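What I changed in our handling rules this summer

I look after the written rules for the handling work at Skomance. There are six pages of them, and until August they had not been touched for nearly two years. I have spent the last few weeks going through them line by line, and as a few people asked what changed, I am putting it down here.

First, some background. We collect demonstrations with hand-held grippers. A person holds the tool, picks up a household object, does something with it and puts it back. The recordings go to the team that trains the arms. If the person handles the object badly, the arm learns to handle it badly, and it can take weeks before anyone spots where the habit came from.

The old rules were mostly about safety. Hair tied back, cables off the floor, no drinks on the table. Those are all still in. What they did not cover was how to hold things, and that is where most of our rejected recordings came from. Out of 3142 recordings checked this year, about 400 were thrown out, and more than half of those came down to the grip.

The main change is to the section on large, smooth objects. The old text said "grip firmly". I have taken that out. People read it as "squeeze hard", and on smooth plastic that often pushes the object out of the fingers. The new text says to have contact on both sides before you start to close, to close slowly, and to stop closing once the object moves with the tool. If it turns in the grip, put it down and start again. Do not correct it in the air.

The second change is about height. Anything wide and squat should be held on its side wall, below the curve of the shoulder. If the fingers sit on the curve they slide up it. Gunther Weidemann, who did our checking at Torkgate before he moved over, had been telling new people this for years, but it was never on paper. It is now rule 14.

Third, labels and controls. Keep the gripper off any printed label, button or light unless the task is to press it. We had a batch of 58 recordings where the fingers kept landing on a switch, and all of them had to be done again. The rule is one line long and I should have written it sooner.

I also added a short part on soft things near the work. Fleece, fur fabric and loose cloth catch on hinges and screw heads. They are allowed on the table if the task calls for it, but they should lie clear of the fingers at the start. I was going to give a distance, and tried a few, but it depends on the table. In the end I left it as "clear of the fingers when fully open", which people can check without a ruler.

Charbonneau, who supply some of our test objects, sent comments on the draft. They wanted a weight limit for each finger type. I agree with that in principle, but we have not done the tests, and I would sooner leave a gap than print a number I made up. It is marked as "to follow". If anyone at Bemach has figures for the older fingers, please send them over, as I have only found half the set.

Some things I left alone. The check before each session is the same: look at the fingers, look at the screws, open and close the tool five times. The limit of 200 recordings per person per day stays too. A couple of people said it was too low, and one said it was far too high. My own view is that hands get tired well before people notice, and the recordings from the end of the day tend to show it.

The new version is pinned up in both rooms and the old one should go in the bin. If you find a copy with "grip firmly" in it, it is out of date.

I am still not happy with the wording on two-sided contact. It is clear enough with the tool in your hand, but less so on paper, and one new starter took it to mean using both hands. I will probably rewrite it once I have watched a few more people work from it. 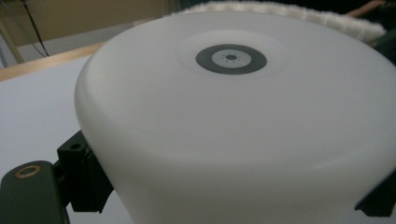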